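About Jullo

Home / About us / How we work

Jullo is a small company in Dundmont. We write working rules for robots that repair and refurbish computers, and we test these rules in our own workshop before we give them to a customer. We do not sell robots. Our customers already have them, and they come to us when they want the robot cell to be safe for the staff and gentle to the parts.

The company was started by Jaruwan Yimyam, who worked before as a repair technician for office servers. At the beginning we were two persons and one bench. Today we are seven, and we share a building with Van Wijk, the firm which collects used machines from offices and brings them to our door.

What we believe about rules

A rule should be short enough that a person can remember it while the hands are busy. When we made our first handbook, it had 373 rules, and our own technicians did not read it to the end. We learned from this. Our present handbook is called Lolix. It has seven chapters, and each chapter begins with one page that can be hung on the wall next to the cell.

Each rule in Lolix has an owner. The owner is a person with a name, who must try the rule on the real machine every December and then sign it again, change it or take it out. A rule without an owner is removed.

Rules for handling processors

Customers ask us most often for this chapter, so we give a part of it on this page.

The power cable is disconnected from the computer before the arm enters the case. The operator checks this by hand, also when the software says that it is done.

The lever and the load plate are opened fully before the processor comes near the socket.

The gripper holds the processor only by its edges. Nothing touches the contacts, on the chip or in the socket. 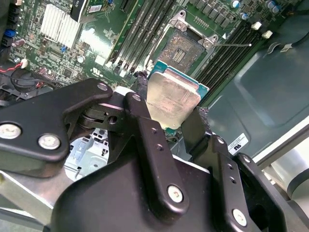
The arm does not press a processor into the socket. It brings the part to the correct place, compares the marks on the board and on the part, and lets it rest by its own weight. If the force sensor feels resistance, the arm goes back up and waits for a person. A second try without a person is not permitted in our workshop.

Loose cables near the path of the arm are tied back or moved by the operator before the start. We write down every stop, also the short ones. The record stays with the cell and any member of the staff may read it.

Working with us

We usually begin with a visit of about two days. We watch the cell in normal work and speak with the people who stand beside it, and afterwards we send a first draft. Please write to our office in Dundmont if you would like to receive the wall pages of Lolix. They are free of cost for schools and for small repair shops.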